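Sourdough on a Student Budget: What Happens When You Change the Flour?
Final project report, Food and Fermentation elective
Till Reinholz and Bernd Meinecke
27 August 2020

Why we picked bread

We both started baking in February, and by the time project topics were due we could hardly talk about anything else. Our question was simple: if you keep the starter, the water and the oven the same, how much does the flour change the loaf? We'd read plenty of confident opinions online (bakers love an argument!) and wanted to find out for ourselves in our own kitchen in Dumlow.

Our starter is called Stüber. It is fed on plain flour and tap water, lives in an old jam jar and has a wonderful smell of green apples when it's happy.

For proving, Till's aunt got us onto cloth-lined baskets. A liner dusted with rice flour lets the dough come away cleanly, and a square basket gives a loaf that fits our toaster, a bigger deal than any textbook admits. 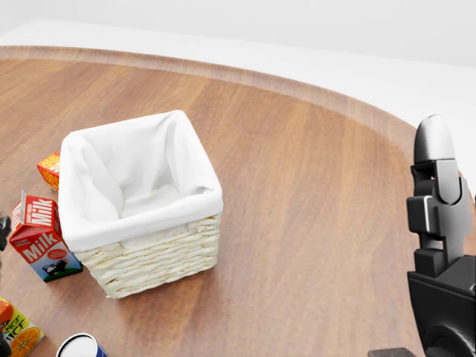
Method

We baked 19 loaves altogether, using four flours: white baker's flour, wholemeal wheat, light rye blended half and half with white, and spelt. Three of the loaves were practice bakes and aren't in the results. Each test loaf had the same weight of flour, the same dose of starter and the same pinch of salt. Water started out equal too, but the first wholemeal dough was so stiff we could have played cricket with it, so after that we let ourselves add a splash and wrote down how much.

The bulk rise was done at room temperature on the bench. We folded the dough every half hour for the first two hours, then left it alone until it looked airy and wobbled when we nudged the bowl. Shaped dough went into the fridge overnight.
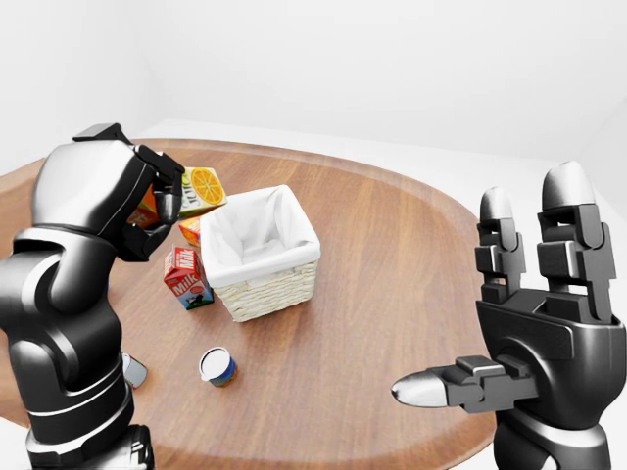 RESULTS

White flour rose highest every time, which we expected. The surprise was spelt. It raced through the bulk rise, spread out like a pancake on our first go, and then turned into one of our favourite loaves once we shortened the rise by an hour. The crumb was soft and a little nutty, and it was gorgeous with butter.

Rye gave us the strongest flavour and the tightest crumb. It also kept best. A rye loaf was still good for sandwiches after four days, while the white one was only fit for toast by then.

We ran a tasting with 17 classmates through the Estudent noticeboard. Everyone got a slice of each, plain, and marked their favourite on a slip of paper. 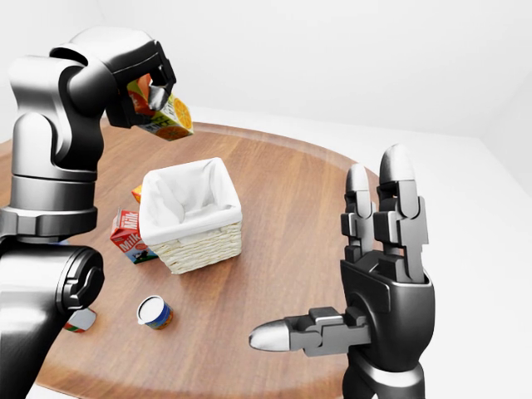

The rye blend won, with spelt close behind, and wholemeal came last. We think we underproved the wholemeal loaf we served, as it was denser than the others from the same flour. Bernd still maintains it was robbed.

Our heaviest loaf weighed 1175 grams straight out of the oven, a double-sized rye we made for the end-of-term lunch. It disappeared before the soup did.
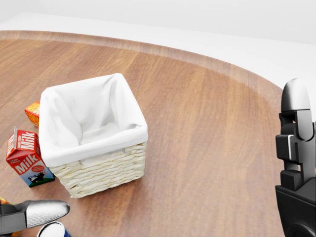 What we'd do differently

Temperature was our biggest headache. Our kitchen is freezing in the morning and quite warm once the oven's been on, and we only started logging it halfway through. Next time we'd buy a cheap thermometer on day one and take a reading at every fold.

We'd also like to test older flour against fresh, and try a longer time in the fridge. Stüber is still going strong, and we're happy to give a spoonful to anyone in the class who brings a clean jar.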